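# Table linen hire: common questions

Gistosov hires out tablecloths, napkins and tea towels for village halls, weddings, school fairs and anything else with tables in it. These are the questions that come up most often by phone and email.

**How far ahead should I book?**

Two weeks is enough for most of the year. For June to August, please give us a month, as the gingham goes first. We hold 383 cloths in all colours and sizes, but a single large wedding can take a good share of them.

**Is there a minimum order?**

Yes, nine cloths. You can mix colours and sizes within that. Napkins have no minimum if you are already hiring cloths.

**Which sizes do you have?**

Small squares for café tables, a standard oblong for trestles, and rounds in two sizes. Measure the table top and tell us how much drop you want at the sides.

**Do the cloths arrive ironed?**

Plain white and ivory cloths are pressed and sent on hangers. Checked cloths are folded and packed flat in a box, so they will have fold lines.

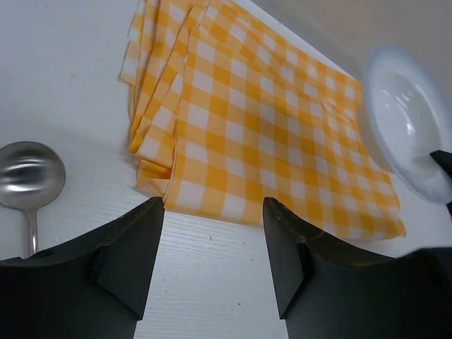
**How do I get the creases out of a checked cloth?**

Gingham is easy to bring back into shape if you do it before the table is laid. Lift the cloth by two corners, shake it once and lower it from one end to the other. If it lands with one side smooth and the other bunched into folds, like the yellow and white one here, pull the bunched side out by its hem and leave the smooth side alone. Do this before the plates and ladles go down. Any fold lines left can be ironed on the table over a towel, on a medium setting.

**Will the yellow gingham match the yellow napkins?**

Closely, but not exactly. The napkins are a plain dye and come from Evgate, a different supplier. If the match matters to you, ask for a swatch. We post them free.

**Can I use the cloths outdoors?**

Yes. Use clips or weights if there is any wind. Please bring them in overnight, even in dry weather, as dew and grass marks are difficult to shift.

**Do I need to wash them before sending them back?**

No. Shake off the crumbs and put them in the bag provided. If a cloth is damp, let it dry first. Mildew is the main reason we have to write a cloth off.

**What happens if something is spilt?**

Food and drink stains are included in the hire price. Candle wax, burns, cuts and permanent ink are charged at the replacement cost shown on your order form. Don't try to scrape wax off with a knife.

**Where do I collect from?**

Orders are collected from the Grurnitz Yard counter between 9 am and 4 pm. We deliver within 29 miles and charge by distance. Returns can be left at the same counter, and the bag must have your order number on the label.

**Can I buy the cloths?**

Older stock is sold off each January. Hire cloths are not for sale during the rest of the year.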